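Updated 21 Oct 2020

# Black clothes that stay black, and other bedroom laundry notes

I wear black most days, and for many years my black clothes were gray after one summer. My mother tongue has one word for "faded" and "tired", and this was the right word for my closet. These notes I keep first for myself, but several readers of the Mitero page asked for them, so I put them in order and added the part about folding and storing.

## Before washing

Turn every dark piece inside out. It takes a minute and it saves the outer side from rubbing against zippers and the drum. Close the zippers and the hooks. Buttons I leave open, because closed buttons pull the threads when the machine turns.

Empty the pockets. I have washed one paper tissue together with five black T-shirts, and I was picking white crumbs the whole evening. If it happens to you, do not wash again. Let everything dry fully, shake it outside, and then use a dry kitchen sponge in one direction.

Do not mix black with towels, even with dark towels. Towels give lint for their whole life.

## Washing

- Cold water, short program, low spin.
- Liquid detergent. Powder does not always dissolve in cold water and leaves pale lines in the folds.
- Less detergent than the bottle says. For a half load I use half of the cap.
- No fabric softener on anything stretchy.

Many people recommend vinegar in the rinse. I tried it with half a cup and I could not see a difference in color, but the cotton felt less stiff where the water is hard. In our town, Tirnel, it is very hard. Please never put vinegar together with bleach, the mix makes a dangerous gas.

## Drying

Direct sun is the worst for black. In August I dry in the shade of the balcony, still inside out, and I bring the clothes in as soon as they are dry. If you have only a sunny place, hang a old sheet over the line like a roof.

Thick cotton must hang from the bottom hem, with two pins at the side seams. If it hangs from the shoulders you get small horns there, and these horns are difficult to iron away.

## Sorting on the bed

I do the sorting on the bed and never on the sofa, for the simple reason that I want to sleep in the evening, so the work must be finished. Make the bed first and pull the cover flat. Then put the biggest pieces at the foot end and the small ones near the pillow.

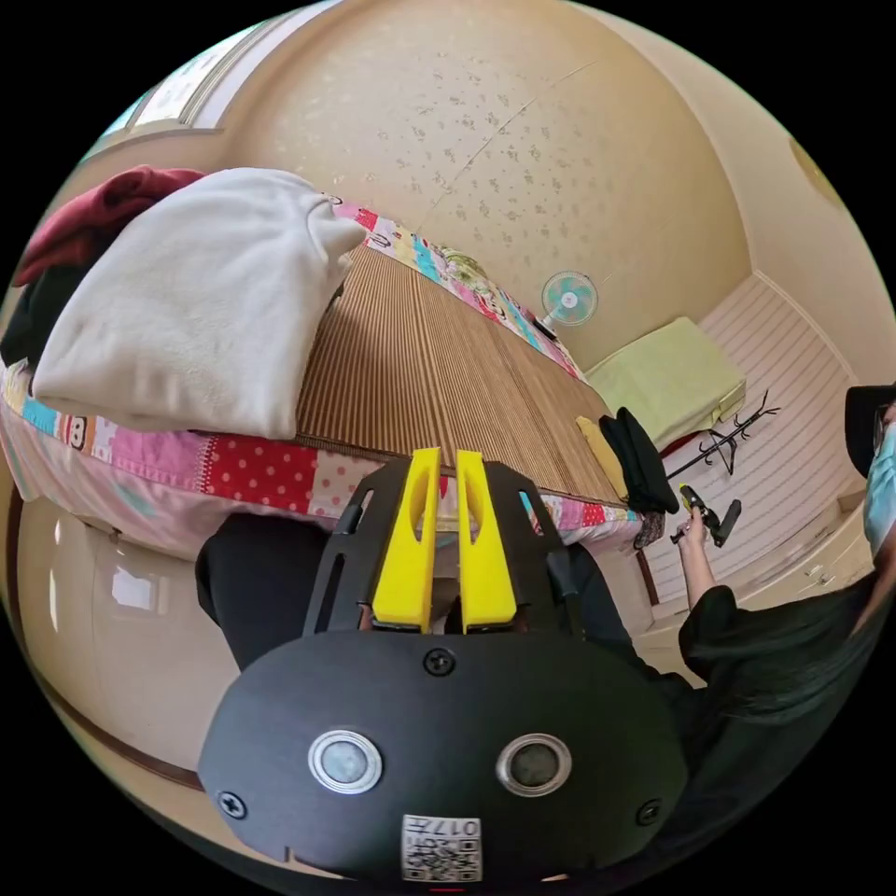

For dark clothes you need good light. Black and navy look the same under a yellow bulb, and I went to a wedding once in a navy jacket with black pants. Carry the two pieces to the window and hold them side by side before you put them in a pile.

While sorting, look at each piece for loose threads, open seams and deodorant marks. I keep a small basket for repairs, and once it is full I sit down with it and some music. White deodorant marks come off with a clean nylon stocking, rubbed dry and gently.

## Folding or hanging?

My rule is short. What stretches, I fold. What wrinkles, I hang. Knitwear on a hanger grows longer each month, and a linen shirt in a drawer looks like a map.

Clip hangers are good for skirts and pants, but they leave marks on soft fabric. Put a small piece of felt or folded paper under each clip. If the mark is already there, steam from the kettle in a short distance will help (mind your fingers!).
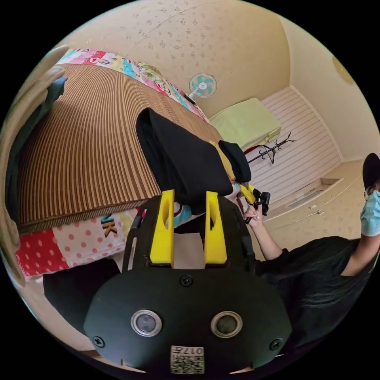
Belts and straps should be rolled loosely and stored apart. A buckle can pull a thread in a good sweater very fast, and black knit shows it badly. I use an old Kiso tea tin with no lid.

## If the color is already gone

You can dye cotton and linen at home. Polyester does not take the usual dye, and the seams are often sewn with polyester thread, so they will stay the old color. Weigh the clothes dry and follow the packet for this weight. Wash the dyed piece alone the first three times.

For a small faded place, for example the edge of a collar, a textile marker is enough. Test it inside the hem first and wait one day.

A reader from Chege wrote me that strong coffee also works as a dye. I have tried it on one old cotton top. It became dark brown, smelled nice for a week, and now I wear it for painting.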